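3.2 Planning the equipment budget

I'll be upfront that we got our first budget wrong. When Khang Bạch and I sat down in January to plan the handheld gripper collection, we priced the grippers, the head cameras and the storage, and we felt pretty good about it. Then people started using the stuff (all at once, in one big room!) and we found out how much of the money goes to everything in between: cables, chargers, straps, tape, shelves, somewhere to put a helmet down.
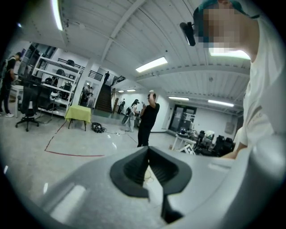

So for the second round we planned by station. A station in our setup means one operator, a pair of grippers, a head camera, a place to put the props, and a share of the shelving. We asked two suppliers, Felmont and Turcotte, to quote on the same list, and I'd tell anyone doing this to write that list themselves before calling, because the two quotes came back in such different shapes that we spent a whole Friday just lining them up. Felmont bundles its cables with the grippers. Turcotte sells them one by one, and at $180 for a full cable set that adds up fast when you're also buying spares.

We ended up at $1,642 per station, without the computers. Khang wanted to go cheaper on the straps and I wanted to go cheaper on the furniture, and we each got our way a little. I still think he's wrong about the straps (a marker cube adds weight you really feel by the end of a long session), but the operators have complained less than I expected, so I'll let it go.

The harder call was furniture. We had been looking at adjustable benches from Bindstead, which are lovely and cost more than I'd like to print in a paper. For tabletop tasks with light objects, we decided that plain, small tables would do fine. They're easy to shift when the task changes, and floor tape is cheap enough to redo every time we move things.
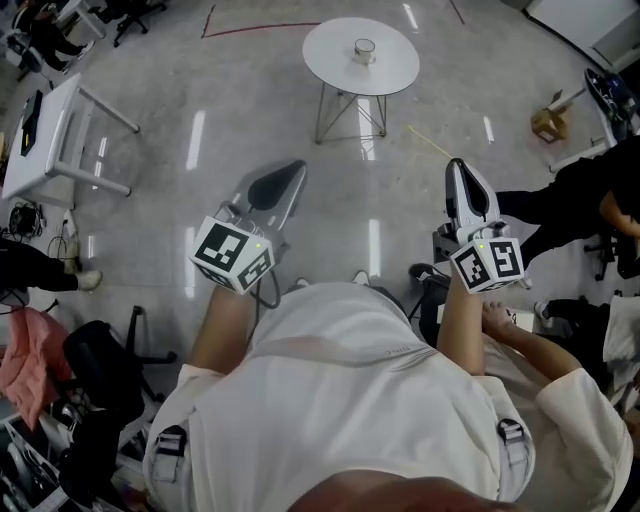

Figure 4. Operator with two handheld grippers, each with a marker cube, facing a round side table with a small container on it.

We also set money aside for a helper's time, which our first plan left out completely. Reet Koppel, who handled purchasing when our group was still at Prollham, had told us to treat it as part of the equipment cost, and I wish we'd listened the first time. It went in as its own line, right under spare cables. Section 3.3 covers how we divided the remaining funds between storage and repairs.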